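Come Draw Mean Little Pictures of Our County Commissioners (and Get Paid for It)

I run a political humor newsletter called The Clareck Needle, and I need help. Specifically, I need a part-time editorial cartoonist and a handful of local people willing to write short opinion pieces through the primary season. If you've ever sat through a public comment period doodling the chairman as a walrus, keep reading.

A little background first. I'm Conall Nic Aodha, and I started the Needle after the Clareck Courier quit running local cartoons and filled the hole with a crossword. I was mad about it. I'd been drawing for them on and off, mostly about the Chisholm Road bypass, which at last count has had four ribbon cuttings and no road. So I set up a mailing list, sent out my first cartoon to my cousins and a few guys from the bowling league, and went to bed. We now have 2555 subscribers, and 434 of them pay. That's enough to cover the mailing service, the printer, and (finally!) another human being.

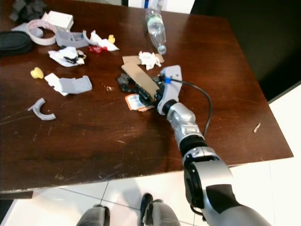 Cardboard on the table.

So why now? Because three commission seats are up, the school levy is back on the ballot, and I can't keep up. I work days. My wrist is shot. I've missed two meetings this spring, and of course those were the two where everybody yelled.

What the cartoonist job looks like

You'd draw one finished cartoon a week, black and white or color, your call. I send over notes after the commission meeting, you send me back two or three rough ideas by the next evening, we argue about it on the phone for a bit, and then you go draw the thing. Most weeks the whole business takes a long evening. Election weeks are longer and I'm not going to pretend otherwise.

The pay is $175 per cartoon, and you keep the rights. We get to run it first and keep it in our archive. If a paper wants to reprint it, that money is yours. If I kill a cartoon after you've finished it, you still get the full fee, and I'll tell you why I killed it.

You don't have to agree with me. I lean one way on taxes and another way on just about everything else, and readers write in to call me a socialist and a crank in the same week. What I care about is that you know what's going on. A cartoon about the levy should come from somebody who has read the levy. I'll take a so-so drawing with a sharp idea over a gorgeous one of an elephant labeled ELEPHANT.

What the writers would do

This one's looser. I want six or so people from different parts of the county who'll write a column of up to 694 words every month or so (yes, that's a strange number - it's what fits on the back of the print edition with the ad for Dirkar Tire). It pays $60 a column. I'd especially love to hear from:

- anyone out past the Chisholm grain elevator, where I get almost no mail from
- renters
- people who vote in primaries and people who quit voting in primaries
- somebody who actually likes the new zoning map

Columns get edited for length and for facts. I'll call you before I change anything that matters. If you say the sheriff's budget doubled, I'm going to ask where you got that, and "everyone knows" won't do it. 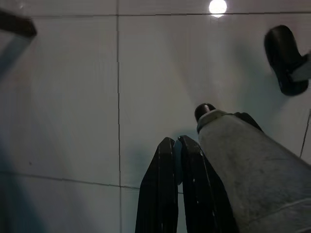

Ceiling light and tile.

Ground rules

We go after people for what they do in office. We don't go after their kids, their looks (okay, noses are fair game in cartoons, I'm not a monk), their faith or their health. Candidates and paid campaign staff can't write for us until the race is over. If you've given money to somebody on the ballot, that's fine, but tell me and we'll say so at the bottom of the piece.

No unsigned work. I know that knocks some of you out and I'm sorry about it. Clareck is small and your boss may well subscribe. But the whole reason people read us is that we put our names on it, and the commissioners can find us in the phone book if they want to holler. One of them has. He was pretty nice about it by the end.

I also don't run anything passed around by the national parties. There's plenty of that out there already, and it all sounds the same. If your piece would work just as well in Ohio or Oregon, it probably isn't for us.

How to apply

Cartoonists, send me three samples. At least one should be about something local, and it's fine if you draw it just for this. A phone picture of a pencil sketch is okay as long as I can read the lettering. Writers, send me one paragraph about a decision made in this county in the past year that bugged you or pleased you, and tell me which part of the county you live in.

You can send things through the contact form on the Needle page or drop an envelope at the front counter at Broltance Printing, marked for me. They're open until 5 p.m. No résumé needed. I won't read it.

I'll look at everything that comes in by the end of June and call people back in the evenings, usually after 7.
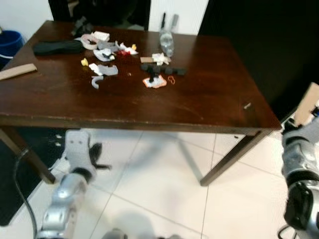 Can I apply if I've never been published anywhere?
Sure, and I hope you do. Two of my favorite columns so far came from readers who started out by writing in to complain about me, so send your sample or your paragraph the same way as everybody else and leave a phone number where I can reach you.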